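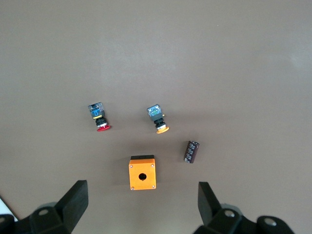 Gaveta 11: botões, condensadores e outras heranças

Há quem colecione selos, que são planos, leves e cabem num álbum. Eu fiquei com as gavetas de uma oficina de quadros elétricos que fechou em janeiro, e agora tenho a despensa cheia de coisas que ninguém cá em casa sabe pronunciar. A galeria vai crescendo à medida que esvazio caixas. Por enquanto vamos na gaveta 11, a dos comandos e miudezas, que o antigo dono etiquetou com a palavra «Vários» – um homem otimista.

O inventário que veio com o lote fala em 1.677 peças. Já cataloguei 862 e perdi a conta às anilhas logo na primeira tarde, por isso o número tem a fiabilidade que tem.

O conjunto em cima da mesa

Quatro peças pequenas. As duas de cabeça de cogumelo são as vedetas e sabem-no.

O vermelho

Cabeça vermelha e chata, anel amarelo no corpo, rosca preta, colar prateado. Gosto sobretudo da outra ponta, o bloco de contactos transparente, que deixa ver as entranhas em azul-escuro e preto. Os fabricantes gastaram plástico cristalino numa parte que passa a vida fechada dentro de um armário. Alguém na reunião achou boa ideia, e eu agradeço-lhe.

O amarelo-alaranjado

Mesma família, outro feitio. Também tem o bloco transparente, aqui com o interior em azul-claro e esverdeado, e uma patilha amarela a sair de lado. Na minha lista está como «amarelo». Na lista da oficina estava como «laranja». Discuti o assunto comigo próprio durante um café inteiro e escrevi os dois.

O condensador

Eletrolítico, cilíndrico, deitado na diagonal com o ar de quem não foi convidado. Numa gaveta de botões, de facto, não foi. Tenho uma caixa da Stekcombe só para condensadores, com divisórias e tudo, e mesmo assim eles aparecem sempre noutro lado. Antes que perguntem: não, não o vou ligar a nada para ver se ainda funciona. Um eletrolítico de idade desconhecida merece respeito e alguma distância.

Notas para quem anda nisto

A arrumação segue o sistema do catálogo da Vostura, por função e depois por cor, com as exceções que me apeteceram. Os sacos com fecho são da Goltby e rasgam pelo canto, mas comprei tantos que vou defendê-los até ao fim.

Se alguém tiver folhas de dados antigas da Jireš, mesmo manchadas de café, troco por porcas plásticas de painel. Tenho quase 2 quilos. Também aceito palpites sobre blocos de contactos transparentes, de preferência com a referência escrita e sem a frase «isso era do tempo do meu avô».

A gaveta 12 fica para quando eu conseguir abri-la. Está encravada.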